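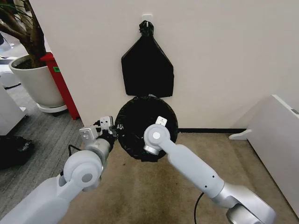 Page last changed: March, 4:10 p.m.

Siravden Puts Two Grippers Through the Trash, Picks the Boring One

KISTANLEY – Siravden, which builds two-armed service robots for offices, today released the results of its longest gripper comparison so far. The test object was a trash bag. The company had hoped for something more photogenic, but customers kept asking about trash.

The comparison covered 3336 attempts at fitting and handling black plastic liners on a round bin rim, all of them run at the company's Kistanley office, between the carpet and the potted tree. Two end-effectors were on trial: the plain parallel gripper that Siravden already ships, and the Rey, a newer soft-fingered design that the company had spent a good part of last year being excited about.

The parallel gripper won. It pinched and kept hold of a fold of liner more often than the Rey did, and it did so with boxy fingers that have never been called elegant by anyone in the building. The Rey was better at picking up a single flat bag from a table, a skill the company still believes will be wanted by somebody.

"Thin plastic is a miserable thing to hold," the Siravden test team wrote in its report. "It slides, it folds over on itself, and it clings to whatever you wanted it to let go of. We gave the soft fingers every chance. They were very gentle with the bag, and the bag left."

Most of the work was done with two arms together, one clamping the edge of the rim while the other pressed against its front. Single-arm runs were tried early and dropped after 60 attempts, most of which ended with the bin part going for a short walk across the carpet.

Siravden also compared two controllers. The first was its in-house position controller, which goes where it is told and is not curious about what is in the way. The second was Estinari, a force-aware controller that eases off when the contact pushes back. Estinari tore fewer liners and took longer over every one of them – 13 seconds longer on a typical run. Office managers shown both versions preferred the slow one. Engineers shown both versions asked if it could be made faster.

Cameras got a smaller trial. Glossy black plastic throws highlights that a depth camera reads as holes, or as nothing at all, and the team tried 5 mounting positions before settling on one at the head, looking down over both arms. A wrist camera gave closer views and spent much of its time looking at the inside of a bag.

Starting this spring, Siravden will offer the parallel gripper and Estinari together as the standard setup for its janitorial package. Existing customers can add the controller as a software update. The Rey remains available on request, and the company would be pleased to receive one.

The full report, including the failures, which take up the larger share of the pages, is available from the Siravden press desk in Kistanley. Demonstrations can be booked through the same desk. Visitors are asked not to bring their own trash, as the company is well supplied.

About Siravden

Siravden designs and builds two-armed robots for routine work in offices and shared buildings. It is based in Kistanley.

This site uses cookies to remember your settings and count visits. By continuing to browse you agree to their use. Accept all | Manage choices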